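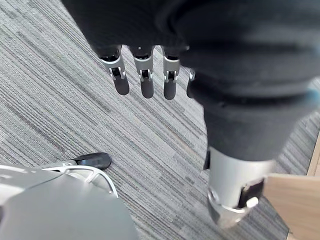 Fig. 1. Carpeted floor, test room.

Workshop notebook, Rarutcombe furnishing section
February 2025
Entry by Annelies Moser. Read and initialed by Hubert Grabner.

Purpose. To begin the record for the carpet now laid in the test room, and to set out how its care will be handled until the review in June. The previous covering was removed under the earlier work order and is not discussed further in this entry. Readers who need the old figures should ask Emil Gisler for the Tanner binder.

Material. The carpet was supplied by Forard as 39 tiles from a single production lot. The lot number is written inside the front cover of this notebook. Four tiles from the same lot are held back in the flat drawers and are not to be used for patching elsewhere in the building. Andri Kuster has asked twice whether one may be taken for the corridor. The answer remains no until the trial is closed.

Subfloor. The subfloor was checked with the long straightedge before laying. One low place near the door was filled and left overnight. The filler was sanded by hand the next morning and the dust taken up with the shop vacuum. A slight ridge can still be felt underfoot along the line of the old partition. It falls within the tolerance stated by the supplier and was left as it is.

Laying. Tiles were set with a release adhesive, applied by roller. Liesl Bachmann laid the first rows from the center line and Andri Kuster completed the cuts at the walls. Cuts were made from the back with a new blade for each wall. The pile direction was kept the same throughout, contrary to the alternating pattern shown on the supplier's sheet. The section agreed to this in advance, as shading between tiles would have confused the comparison of worn and unworn areas.

Two cuts along the window wall were short and were made again. The spoiled pieces have been kept for the stain tests and are labeled on the reverse in pencil.

Care during the trial. The floor is to be vacuumed at the end of each working day, using the upright machine with the brush set at its middle height. No powders and no spray cleaners are to be used. Spills are to be blotted with a plain white cloth and cold water, and entered here with the time and the nature of the spill. Coffee in particular is to be entered, however small the amount. Furniture legs are to have felt pads fitted. Wheeled items are to be lifted over the door strip where this is possible.

Wear count. The counter at the door was set to zero when the room was opened. Pile height will be measured at the marked points at 900 passages and again at 3000. The dial gauge is signed out to this section and is kept in the gray case under the bench. Liesl Bachmann will take both sets of readings so that the hand pressure stays the same.

Note added later, same entry. Counter read 196 when the room was locked. Loose fiber in the vacuum canister was more than expected, though the supplier's sheet mentions shedding in the first weeks. Canister contents bagged and weighed, weight entered on the Rendari form. One tile corner by the door has lifted slightly and was pressed down again with the hand roller. No further adhesive was applied. To be looked at tomorrow before the room is opened.

Outstanding. Felt pads for the small table. Replacement blade stock. Copy of the supplier's sheet for Emil Gisler, with the pile direction corrected in red.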